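Werkstattbuch Clisetow, Eintrag zu Papier, Band und Kiste

So, die neue Unterlage ist drauf. Ich schreibe das gleich auf, solange mir die Knie noch wehtun und ich noch weiß, in welcher Reihenfolge ich was falsch gemacht habe. Das alte Papier hatte am Ende mehr Kaffeeringe als Linien, und als ich neulich ein Maß davon abnehmen wollte, habe ich dreimal etwas anderes gelesen. Also runter damit, alles abgeräumt, einmal feucht durchgewischt, eine Stunde offen gelassen und dann das braune Packpapier von Dizon ausgerollt. 70 Gramm, stand auf der Rolle. Nächstes Mal bitte schwerer, dazu unten mehr.
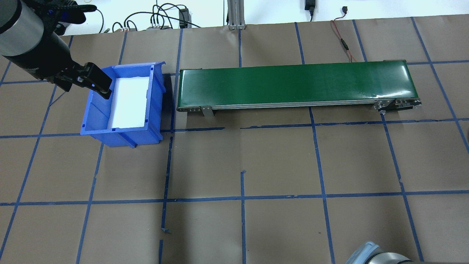
eingetragen von Inese Grīnberga | 23. Juli 2019 | Projekt Claser, Unterlage und Förderstrecke

Zuerst das Papier. Die Rolle ist 100 cm breit und das reicht nicht für die ganze Fläche, also musste ich stoßen. Ich habe die zweite Bahn ein Stück überlappen lassen und von unten mit doppelseitigem Band fixiert, dann mit dem Handballen ausgestrichen. Das ging gut, solange ich von der Mitte nach außen gearbeitet habe. Einmal war ich ungeduldig und habe von der Ecke aus angefangen, prompt hatte ich eine Beule, die sich nicht mehr wegstreichen ließ, und durfte alles wieder hochnehmen. Bei so dünnem Papier bleibt jede Knickstelle, da hilft auch Bügeln nicht (ja, ich habe es an einem Reststück probiert, das Eisen liegt wieder im Schrank).

Dann die Linien. Blaues Klebeband, dasselbe wie beim letzten Mal, davon waren noch 2 Rollen da und jetzt ist nur noch ein trauriger Rest übrig. Ich habe mit der langen Aluschiene angerissen, ganz dünn mit Bleistift, und dann geklebt. Angerissen ist es ordentlich, geklebt ist es, na ja. Das Band zieht nach links, wenn man beim Abrollen den Arm wechselt, und auf einer Länge von mehr als zwei Feldern wechselt man eben irgendwann den Arm. Ein paar Linien sind deshalb leicht schief. In der Querlinie unterhalb des Förderbands ist eine Lücke, und vorne in der Mitte steht bei einem kurzen Längsstück das Ende hoch und hat sich eingerollt. Das Stück bitte NICHT abziehen, das Papier darunter kommt mit! Lieber vorsichtig andrücken oder mit dem Cutter kappen. Ich mache das morgen selbst, wenn ich wieder Klingen habe.

Wer die Felder zum Messen benutzen will: lasst es. Die sind zum Wiederfinden da, also damit man sagen kann »Kiste zweites Feld von links« und der andere weiß, was gemeint ist. Für richtige Maße nehmt den Stahlmaßstab und geht von der Kante des Bandrahmens aus, die ist gerade, die habe ich mit dem Haarlineal geprüft.

Apropos Band. Das grüne von Bandero läuft jetzt wieder, nachdem es mir gestern ständig zur Seite gewandert ist. Ich hatte erst die Umlenkrolle im Verdacht und habe eine halbe Ewigkeit an der Spannschraube herumgedreht, immer eine Achtelumdrehung, laufen lassen, gucken, wieder eine Achtelumdrehung. Geholfen hat am Ende etwas viel Dümmeres: Unter dem einen Ende klebte noch ein Fetzen vom alten Papier, und der ganze Rahmen stand dadurch verwunden. Fetzen weg, Schrauben nachgezogen, Band mittig. Die Spannung habe ich danach wieder auf die alte Markierung zurückgestellt. Falls es erneut wandert, bitte zuerst unter den Rahmen schauen und erst danach zum Inbus greifen, sonst drehen wir uns alle gegenseitig die Einstellung weg.

Das Band selbst habe ich mit lauwarmem Wasser und einem Tropfen Spülmittel abgewischt. Kein Spiritus, davon ist das Vorgängerband stumpf und klebrig geworden, und der Lieferant hat dazu nur freundlich mit den Schultern gezuckt. Der Glanz ist jetzt wirklich schön, leider spiegelt sich darauf am Antriebsende auch das Licht. Ich finde es nicht schlimm, aber wer dort etwas ablesen oder knipsen möchte, sollte die Lampe ein Stück wegdrehen.

Bei den Kabeln hinten an der Wand bin ich nicht fertig geworden. Der schwarze Knäuel beim kleinen grauen Kasten ist immer noch ein Knäuel, und ich habe ihn absichtlich in Ruhe gelassen, weil ich nicht von jeder Leitung weiß, wohin sie geht. Etiketten sind bestellt, 16 Stück auf einem Bogen, damit sollten wir hinkommen. Der dünne rote Draht, der von oben zum rechten Bandende herunterkommt, braucht eine Zugentlastung, bevor jemand mit dem Ärmel hängen bleibt. Ich hatte an einen Klebesockel gedacht. Bessere Vorschläge gern direkt hier drunter schreiben.

Jetzt zur Kiste, über die wir uns ja beim Mittagessen schon fast gestritten haben. Ich bin weiterhin für die blaue. Sie hat schräge Wände und Rippen, sie verzieht sich nicht, und man bekommt sie mit einer Hand hoch. Die graue aus dem Lager ist zwar tiefer, aber sie kippelt, und ihr Boden ist so gewölbt, dass jedes Teil in die Ecken rutscht. In der blauen liegt unten eine weiße Einlage, und die macht mehr aus, als ich gedacht hätte! Kleine Sachen sieht man darauf sofort, dunkle sowieso, und es klappert viel weniger, wenn man die Kiste umstellt. Die Einlage ist bloß reingelegt, also beim Auskippen festhalten. Mir ist sie heute Vormittag samt Inhalt in den Papierkorb gesegelt und ich durfte zwischen Apfelresten nach Distanzhülsen suchen.
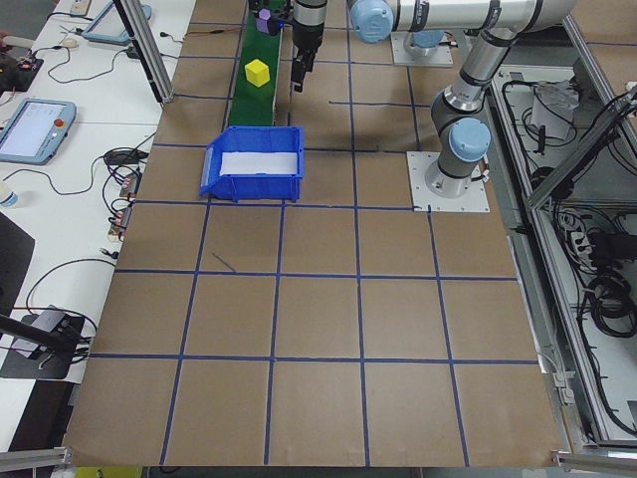
Mit der Position der Kiste war ich am längsten beschäftigt. Meine erste Idee war, sie schön mittig in ein Feld zu setzen, aber dann ist der Abstand zum Bandende so groß, dass kleine Teile dazwischen landen können. Also ist sie näher herangerückt und steht nun quer über einer Klebelinie, dafür liegt ihre vordere Kante ziemlich genau an der Querlinie an, und das ist das Maß, das ihr euch merken müsst. Kante an Linie, fertig. Den gelben Würfel auf dem Band habe ich mir als Prüfstück ausgesucht, auf dem Grün findet man ihn auch ohne Brille, und er hat saubere Kanten. Einen kurzen dunklen Strich im Papier, in einem der Felder weiter links, bitte nicht für eine Markierung halten. Der bedeutet gar nichts.

Was ich noch gern hätte: einen Anschlag für die Kiste, zwei kleine Winkel würden reichen, von unten mit Klettband. Schrauben möchte ich nicht durchs frische Papier, dafür war es mir heute zu viel Arbeit. Und vielleicht ein schmales Blech als Rutsche zwischen Band und Kiste, mit umgebördelten Rändern. Ich habe noch einen Rest Alu im Regal gesehen, der passen könnte, müsste aber erst messen, ob der Kantbereich an der Abkantbank reicht. Die ist bis Anfang August belegt, also hat das keine Eile.

Materialstand nach heute: Packpapier noch gut eine halbe Rolle, blaues Klebeband fast leer, doppelseitiges reichlich, Cutterklingen keine. Ich bestelle Klebeband nach, dieselbe Breite und bitte auch dieselbe Farbe, sonst sieht das beim Flicken aus wie ein Fahrradschlauch. Beim Papier frage ich bei Dizon an, ob es die Breite auch schwerer gibt. Die feinen Knitter, die jetzt schon drin sind, werden mit der Zeit jedenfalls nicht weniger, und die ersten Schrammen habe ich auch schon gefunden — wahrscheinlich von mir und der Aluschiene.

Noch offen: Lücke in der Querlinie schließen, hochstehendes Ende kappen, Draht sichern, Kabel beschriften, Lampe probehalber umhängen. Und bitte keine Tassen auf die neue Unterlage. Der Rollwagen steht einen Schritt daneben und hat eine abwischbare Platte.

Inese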